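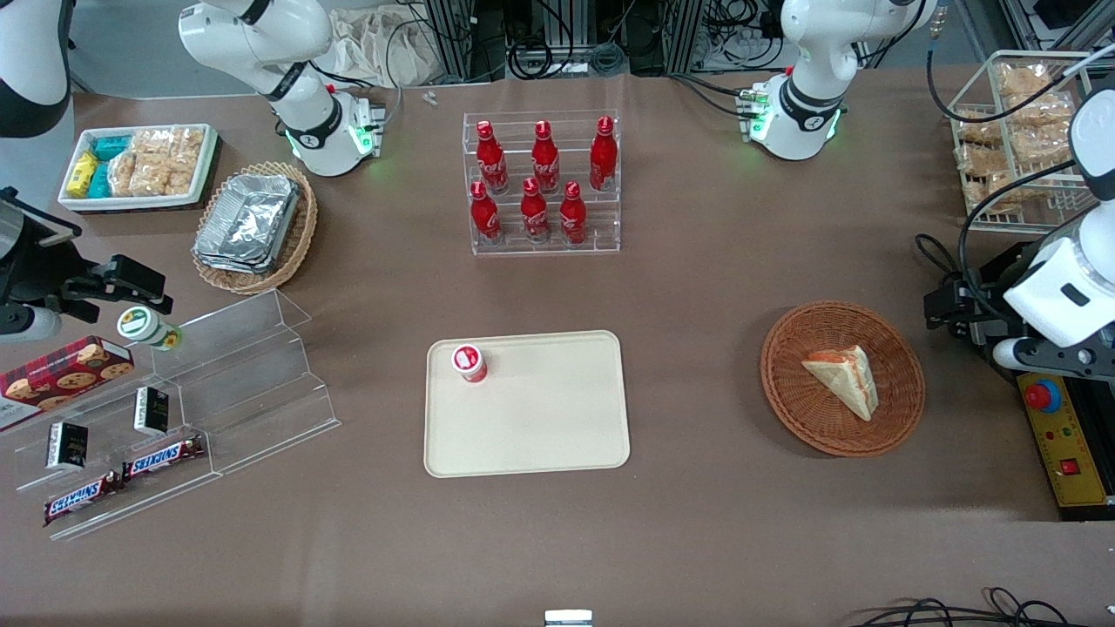 Coca-Cola in the two-tier rack

Utell Brakance 12 Portable Stage Speaker

Powered 12-inch speaker with built-in four-channel mixer
Model: UB-3025
Weight: 17 kg
Made to order in Ilbridge, pickup or delivery

I built the first Brakance for my own band, which tells you a lot about it. We were a five-piece with a fiddle, an upright bass and a singer who would not stand still, and we played anywhere that let us in: bars, a couple of bookstores, a chapel with an echo so long you could clap and go get your coat. Every house PA was different and most of them were tired. I wanted one box I could carry in from the car in one trip, plug a vocal mic and an acoustic guitar into, and trust.

That box is still what I sell. It has gotten better over the years (the first one hummed like a refrigerator) and it finally has a proper handle, but the idea is the same.

What it sounds like

Warm in the low end, clear on voices, and a little bit polite up top. I did that on purpose! A lot of small powered speakers have a bump up around 4000 Hz that makes them jump out at you in a store, and then you stand in front of one for two sets and your ears feel sanded. I pulled that area down. If you do want more bite for spoken word or a dull room there's a switch on the back marked Bright, and it puts some of it back.

Acoustic guitars with a pickup come through it really nicely. So does a clean electric through a pedalboard, though if you're the kind of player who loves your amp, keep your amp and put a mic on it. Keyboards are good too, as long as you aren't asking for club bass. It's a 12-inch driver in a wooden box and it will do what a 12-inch driver does. For kick drum and dance tracks you want a sub as well, and I'd be happy to talk you through adding one.

The mixer part

Four channels on the back panel. Channels one and two take a mic or a line on the same combo socket, and both have phantom power on a shared switch. Channel three is for instruments, so you can go straight in with a passive pickup and skip the DI box. Channel four is a stereo mini jack for a phone or laptop, mostly for break music.

Each of the first three has volume, bass, treble and a reverb send. There's only one reverb and you can't change the type. I went back and forth on that for most of a winter with Wai-kit Hung, who designs all my circuit boards and has much stronger feelings about reverb than I do. He wanted eight kinds. I wanted a knob you can find in the dark. We ended up with his favorite of the eight on my knob, and we're still friends.

There's a line out with its own level so you can feed a second Brakance, a recorder or the house system. The line out comes after the channel EQ but before the master volume, so turning yourself down on stage won't turn you down for the folks at the back.

Using it as a monitor

The cabinet is cut at an angle on one side, so you can lay it down as a floor wedge. Put it on the rubber feet side, please, the other side is just paint and it'll slide. Plenty of people buy a pair, run one on a pole at the front and lay the other down at the singer's feet, and that gets you through most rooms with a bar in them.

If it starts to feed back, try turning the treble down on the vocal channel before you touch anything else. Then move the mic. People always want to reach for the master and it's the last thing you should mess with in the middle of a song.

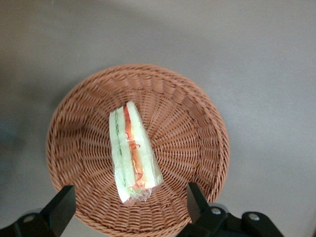 What comes in the box

The speaker, a locking power cable, a printed card with the back panel drawn on it (tape it inside your gig bag, you'll thank me at a dark venue), and a spare fuse taped inside the handle recess. I don't include mic cables. Everybody already has a favorite, and the cheap ones I could throw in for free would only let you down.

The padded cover is extra. It's called the Boros and it's sewn for me by Yao-tsung Wan, who used to make drum cases and still makes everything as if it's going to be thrown off a truck. It has a pocket for the power cable and a flap over the back so you can leave the cover on while you play outdoors and still get to the knobs. It is not a raincoat. Light drizzle while you run for the van is fine, a whole set in the rain is not.

Poles and stands

There's a standard pole socket on the bottom, so any regular speaker stand will fit. At 17 kg this isn't the lightest thing you'll ever lift onto a pole, so get a stand with a decent wide base and spread the legs all the way. On a stage with any bounce in it I'd strap it too. I've seen one walk itself sideways during a very enthusiastic polka.

Choosing between one and two

For a solo act or a duo in a cafe, buy one. Really, just one. Put it slightly behind you and off to the side and you won't need a monitor, because you'll be hearing what everybody else hears. For a full band with drums, or a long skinny room, two will make your life easier, and I take a little off the price when they go out as a pair. You can also start with one and add the second later. I match them by serial number, so tell me yours when you order and I'll set the new one up to suit.

If you play churches and other big stone spaces, I'd still say start with one and keep it low. More speaker just wakes up more echo. Point it at people, keep it off the walls, and leave the reverb knob alone, the building has that covered.

Looking after it

Wipe the cabinet with a damp cloth. The paint is tough and it'll pick up scuffs, and I think they look good on it. Dents in the grille can be pushed out from behind once you undo the screws, and I sell replacement grilles if yours is past saving. Don't leave it in a freezing car overnight and then switch it on the second you get inside. Let it sit and warm up while you set up everything else.

If a knob gets scratchy, turn it back and forth a few times with the power off. If it's still scratchy, send me a message and I'll mail you a new pot, or you can bring the whole thing by the shop and I'll do it while you wait.

Ordering

I build in small batches, and the next one goes out in October. A deposit holds your place and the balance is due when yours is tested and ready, not before. Black is the standard color. Dark green and cream are available too and don't cost any more, they just take a bit longer because I paint those myself and I'm slow.

Pickup is from the Ilbridge shop, mornings only, and you're welcome to bring your guitar and mic and make some noise before you take it home. If you need it shipped, put your full address in the order notes along with a phone number the driver can reach you on. It travels in a double-wall carton with foam corners. Keep the carton if you have the space, it's the right size if you ever need to send the speaker back to me for a repair.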